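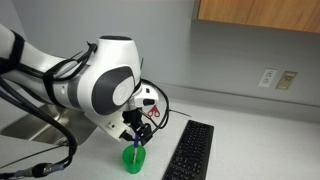 The Long Weekend Cousins

By the time the third car pulled into the gravel lot at Wincombe, the folding tables were already up and somebody's potato salad had already been dropped. It was ten in the morning. The Engebretsen family reunion had been going for less than an hour, and I was having a wonderful time!

I should explain that I am an Engebretsen only by marriage, which means I spent my first reunion hiding near the coolers and trying to work out who belonged to whom. This year there were 126 of us, from babies in sun hats up to the great-aunts, who get the shady chairs and expect to be visited in order of age. I have learned the order. I'm very proud of it.

The planning starts in March, when a letter goes out asking who is coming, who is driving, and who has a tent that doesn't leak. Replies come in by phone, text and postcard, and a few people simply show up (they always have, and there is always a plate for them). One branch of the family drove 1000 miles this summer with two dogs and a box of peaches on the back seat. The peaches were gone by lunch.
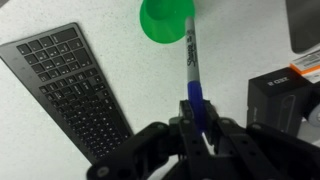 Saturday afternoon belongs to the Ollside walk, a slow ramble along the creek to the old family farm and back again. The house is gone now, but the stone steps are still there, and everyone has to stand on them. Older cousins point out where the barn was - no two of them point in the same direction - and the kids look for frogs.

Then comes supper, and with it the Jurkine. It's a card game the family swears came over on the boat, played in pairs, with a lot of slapping the table and rules that change depending on which uncle is dealing. I lost three hands in a row to a nine-year-old. She offered to teach me properly next summer, and I said yes before she could finish asking.

Sunday is for leftovers and long goodbyes. Ours took most of the morning, and then we had to turn back for the cake pan.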